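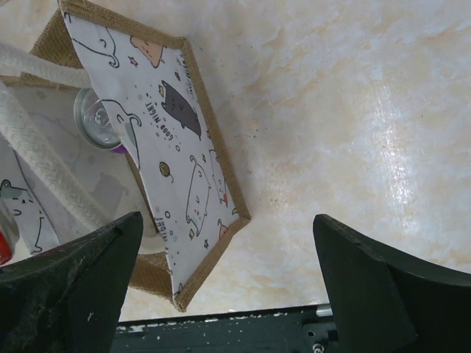
Bogdan Coman wrote to say that my last post on pantry shelves had the load wrong. His point was that I had treated the whole shelf as evenly loaded, when in most kitchens the heavy goods migrate to the middle, at arm height, and the ends fill up with paper napkins and birthday candles. He asked for the calculation to be done again with the weight where people put it.

He is right, and the correction matters. For a board resting freely on two end supports, a load placed entirely at the center produces 1.6 times the sag of the same load spread evenly along the board. A real pantry shelf falls between those two cases. I now design for the center case and accept that the board will be a little thicker than it strictly needs to be.

The closet in question is in the Ancombe house. The clear opening is 28 inches. The old shelves were particleboard, resting on cleats at each end with no support along the back, and the third one down had taken a permanent set. With the cans removed it stayed bent. This is creep: particleboard under constant load keeps moving long after the first day, and the published stiffness value, which comes from a short test, says little about where the board will be after a few years. The usual practice is to multiply the calculated sag by a factor for long-term load. I use 2 for particleboard in a dry room. Some references go higher, and I would not argue with them.

The variables, in order of how much they help:

Span. With a fixed total load, sag goes with the cube of the distance between supports. When the load grows along with the shelf, as it does when a longer shelf simply gets filled, sag goes with the fourth power.

Thickness. Also a cube, in the other direction. Doubling the thickness cuts the sag to one eighth.

Depth, front to back. Linear only. A deeper shelf is stiffer in proportion, but it also invites a second row of jars, which uses up the gain.

Material. Linear. Going from particleboard to a decent softwood helps by a useful multiple. It helps less than people expect when the span is left alone.

The cheapest fix is therefore a cleat along the back wall. It turns a board supported on two edges into one supported on three, and the front edge is the only part left that can move freely. I put one under every shelf, screwed to the studs. The strip came from Pangaribuan, who cut it to length at the counter and did not charge for the cuts.
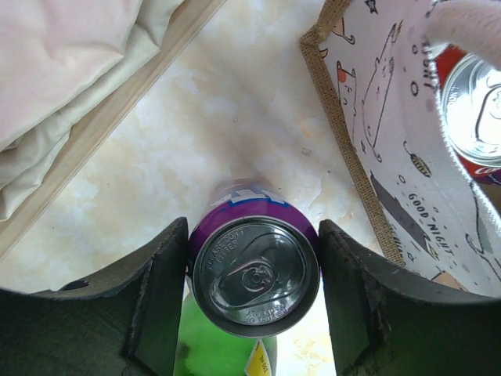 Front edge stiffening comes next. A strip of solid wood glued on edge under the front lip acts as a small beam, and its height counts as a cube in the same way the board thickness does. The objection is clearance. Every bit of strip height comes out of the opening for the shelf below, so the strip should be sized after the tallest item is known. Clurkari sells an aluminum angle for the same job, thinner for the same stiffness, and I used it on the shelf where the drinks go. A can such as the purple one has a raised rim around the lid, and a second can bears on that rim when stacked on top, so the load passes down through a ring near the outside of each can. For the board this makes no measurable difference. For the angle it does mean that a stack pushed too far forward has part of its bottom ring past the wood and over the metal lip, and it can rock. I set the lip flush with the board for that reason.

Test loading was done with bagged sand, 90 pounds in total, placed at the center of the lowest shelf. That is well past anything we store. I stretched a string between two pins at the front edge and measured down to the board with a feeler gauge under a straight block. The shelf stayed within the limit I had set. I left the sand in place for 6 days and read the gauge again at the same time each morning. There was some further movement early on and then no change I could resolve.

Two notes on fasteners. Cleat screws work mostly in shear, and the failure I have seen is the screw crushing the drywall behind the cleat, after which the cleat tilts. Drive them until the cleat is tight to the wall and no further. Hollow-wall anchors are acceptable for the side cleats if no stud is available, although I would rather add blocking.

The shelves at Vastcombe, which I built without back cleats, are due for the same treatment in September. I will take a string reading before unloading them so there is a figure for the creep as well as the sag.

Posted Aug 16, 2025

Recent posts
Pantry shelves, part one: choosing a span
Why the string line reads high in the middle
Cleats on plaster walls
Reading lumber stiffness tables
Door clearance on a shallow closet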